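Notebook > Reading > Old Books

I have been living with the same book for most of June, which is a long time for me, and I wanted to put down a few thoughts before I have to give it back. It's a history of the weavers' reading societies in the Dunbar valley, put out by the Prunent Press, and it runs to 526 pages if you count the notes. I do count the notes! Half the pleasure of a book like this is down there in the small print, where somebody's grocery debts turn up next to a speech about the vote.

The subject sounds dry, I know. A few dozen working people in a damp little town clubbed together to buy newspapers they couldn't afford on their own, and then sat up late arguing about them. But the arguing is what got me. We tend to learn political ideas as a row of famous titles on a shelf, and it's easy to forget that most people met those ideas secondhand, read out loud by a neighbor with a good voice (or a bad one) while everybody else's hands were busy with something.

The Dunbar society paid its readers 2 pence a night. The rival society over in Somdale paid 3, and there's a wonderful stretch in chapter 8 about the bad feeling this caused. I laughed out loud at the letters. They are so polite and so furious.

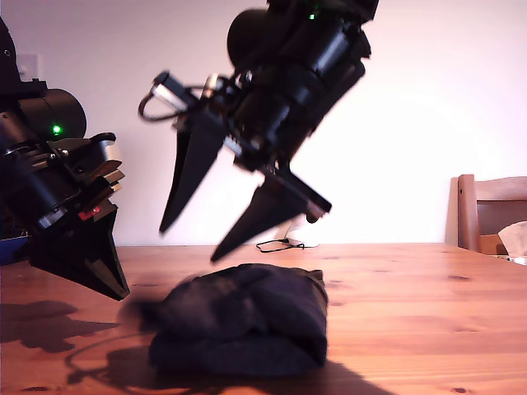
What I keep turning over is the question of what these folks really wanted. The usual story says they were asking for the vote and for cheaper bread, and of course they were. But the minute books are full of something harder to name. They wanted to be consulted. One entry complains at great length that a new footbridge was put up without anyone on the lower street being asked where it should go, and the writer gets from there to the rights of mankind in about 8 lines. I found that very moving, and also pretty familiar, having sat through a few town meetings myself.

I do have a grumble. The author is so fond of the Dunbar people that the Somdale ones never get a fair hearing, and I'd have liked a good deal more on the women, who show up mainly when there's tea to be paid for. Two of them signed the big petition and then we don't hear of them again. I went through the index twice, sure I'd missed something, and I hadn't.

Still, I'd tell anyone with patience and a comfortable chair to try it. My copy came through the library exchange from Likine and smells a bit like a cellar, and some earlier reader has put tiny pencil ticks all down the margins of the petition chapter. I've been trying to work out what they were agreeing with. Next up is a thin collection of the society's own songs, if the library can find it for me.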